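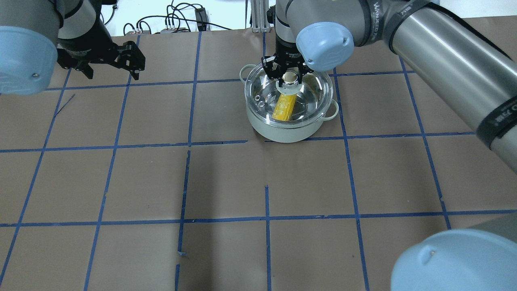 Four weeks with reading glasses, and a few notes on the eye test

November 13, 2021

I put off having my eyes tested for longer than I should have. I could read road signs without trouble, I could see the television, and as far as I was concerned that meant my eyes were fine. What changed in September was the small print. I was holding medicine leaflets at arm's length, then under the lamp, then giving up. A seed packet finished it off. I planted the things at the wrong depth and none of them came up.

The optician I went to is Prillon, the one between the bank and the shoe repairer. I had walked past it for years. I rang and got an appointment seven days later, which was quicker than I expected.

The test took a bit over half an hour. They start with the machine that blows a puff of air at each eye to check the pressure. I don't like it and I jumped every time, so the left eye had to be done again. Then there is a photograph of the back of the eye, then the chart, then the long part with the lenses being swapped in and out. Better with one or better with two. For quite a few of them I could not tell any difference and I said so. The optometrist told me that was a perfectly good answer, and I wish I had known it at earlier tests, when I used to guess.

The result was that my distance sight is close to what it was, with a small amount of astigmatism in the right eye that I have had since school. The near sight has gone the way it goes for most people in their forties. She called it presbyopia and said the lens inside the eye gets stiffer with age and can't change focus as easily. It will carry on getting slightly worse for some years and then settle down.

I was offered three things: plain reading glasses, varifocals, or multifocal contact lenses. I wore contacts in my twenties and had no wish to go back to them. Varifocals sounded sensible but cost a good deal more, and as I don't need anything for distance I would be paying for a top half I hardly use. I went for the plain readers.

Frames took longer than the test. I tried on most of the wall. In the end it was between a thin metal pair and a heavier dark brown one called the Stesau 343. The metal pair looked better, but the nose pads dug in after a few minutes, so I took the brown. They are not exciting. They stay put when I look down, and looking down is most of what I do in them.

The lenses were made up by a lab called Bednárik and came back in just over a week. When I collected them the assistant heated the arms and bent them a little behind the ears. If you buy glasses in a shop, ask for this even if they feel all right, as mine felt all right too and were much better afterwards.
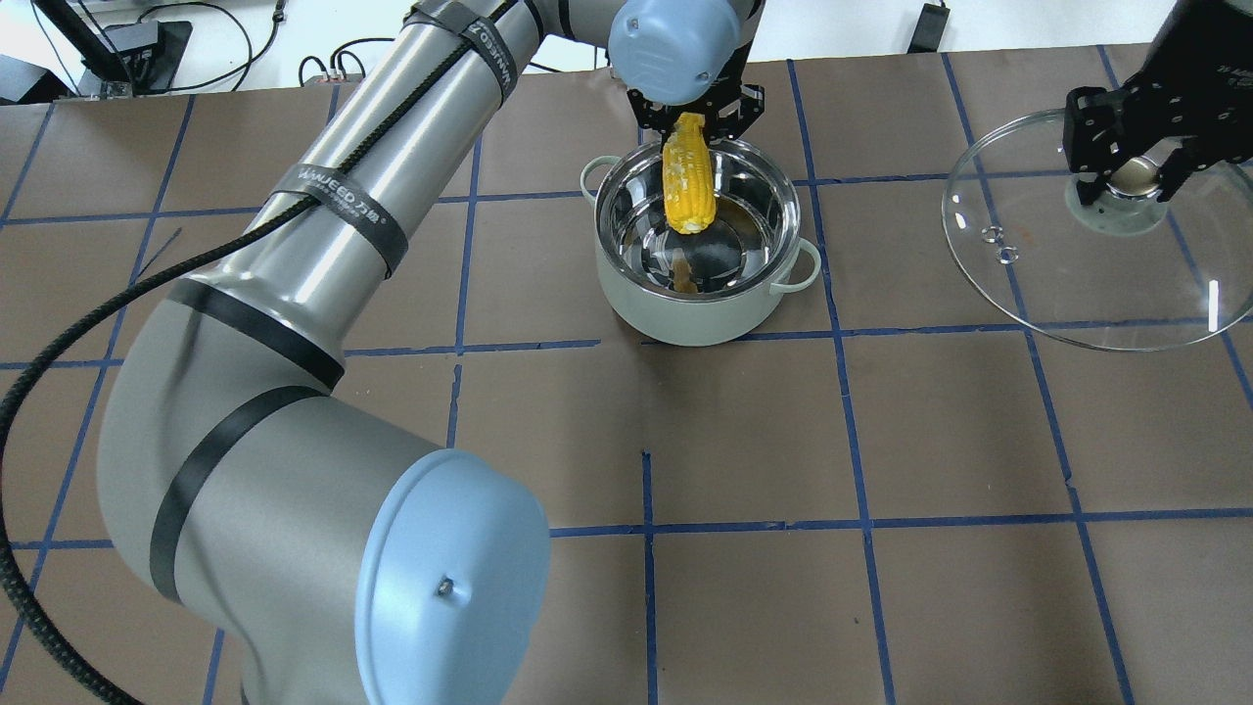 Can you just buy ready-made reading glasses from the chemist?
You can, and for occasional use they will do most people no harm, but they have the same strength in both lenses and don't correct astigmatism.

I did try that first. I bought a pair in Plakville when we were there for the weekend, plus 1.5, off a spinning rack next to the plasters. They made the print bigger and for ten minutes they were good. After that I had a dull ache over the right eye. With the prescription pair I can read for a whole evening and not notice. The cheap ones now live in the kitchen drawer for checking oven instructions, and they are fine for that.

The other reason I would tell anyone to have the test is that it isn't only about glasses. The pressure check and the photograph are there to look for things you would not feel coming on. Mine were both clear. I have been told to come back in two years, or sooner if anything changes.

A few things I have got wrong so far. I have walked across the room with them on and felt slightly seasick, because everything further than the table is a blur. I have cleaned them on my shirt, which the leaflet says not to do, and there is already a fine scratch near the edge of the left lens. I have left them upstairs more times than I can remember. A second pair was half price if bought at the same time and I turned it down. I would take it now.

My book at the moment is a fat paperback in tiny type that I gave up on last winter. It has 1114 pages and I am well past halfway.

Next job is the lamp by the armchair, which is too dim and on the wrong side. The optometrist said good light makes as much difference as a stronger lens, so I am going to move it before I spend any more money.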